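### 4.3 Unloading a steamer

The third chore in the Rustero set is moving steamed buns from an electric steamer to a plate. We chose it after Ataahua Hapeta, who ran the household trials, pointed out that our first two chores involved only hard objects. Folding cloth has been studied at length, but soft food gets less attention, and it is a large part of what people would want help with in a kitchen.

The chore has two halves. One arm has to deal with the lid, and the other has to lift each bun out of the basket and set it down on the plate without tearing or flattening it. A person does this without much thought. For a two-armed machine with parallel grippers, both halves are awkward in their own way. The lid is clear glass, so depth readings on it are poor and the rim is often the only part the planner can trust. The buns are pale, and so are the plate and the table under them, which leaves the colour camera little contrast to work with.

Figure 7 gives views from the head and wrist cameras. 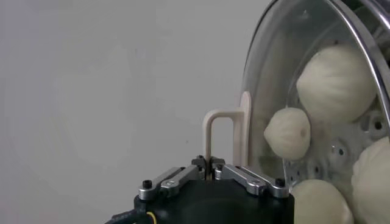
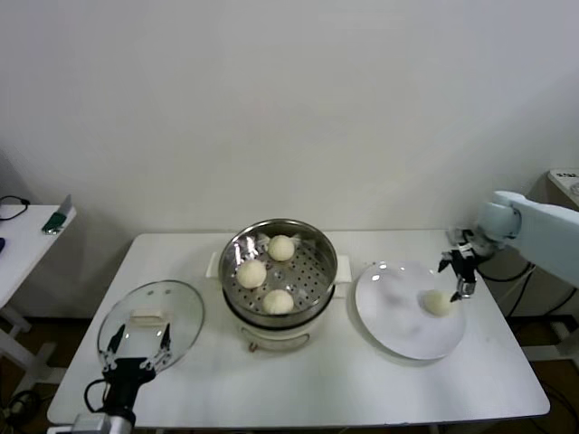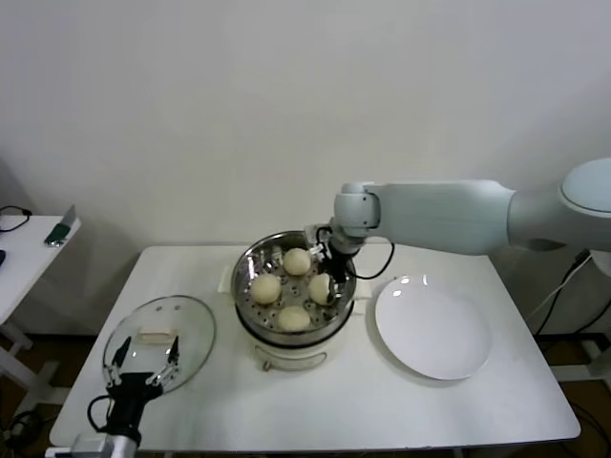

**Figure 7.** Steamer chore. First: wrist view, with the lid glass between the tool and the buns. Second: head view, one bun on the plate and three in the basket. Third: head view, four buns in the basket and the plate empty.

We ran 196 trials. A trial counted as complete only if every bun ended up on the plate, none was visibly torn, and the lid finished flat on the table. Under that rule the policy completed 55 per cent of trials. Dropping the condition on the lid raises the figure, but we think a kitchen helper that leaves glass hanging over the edge of a bench hasn't finished the job, so we report the stricter number.

Most failures were grasp failures on the buns. With four buns in a round basket there is little room for a finger on the wall side, and the gripper tended to push a bun against the steel before closing on it. Buns that had cooled for a while were firmer and gave fewer problems. We did not control for this and should have. In 9 trials the operator pressed the stop button when a fingertip came down hard on the basket floor. No trays were damaged, although one set of fingertip pads had to be replaced.

The lid caused fewer failures and longer delays. The Dorgate planner often approached the handle, backed off and approached again, and 4 repeats were enough to trigger our time limit. Reflections from the overhead lights are the likely cause. We tried dimming the room for a short run in February, with mixed results, and left those trials out of the total.

Taken on its own, a machine that can empty a steamer a little more than half the time isn't ready for a home. The person standing beside it could have done the work several times over in the same period. The placing step is closer to being useful: once a bun was held properly, it nearly always reached the plate in good shape. We return to this in Section 5, where the same split between grasping and placing shows up in the shop-floor chores.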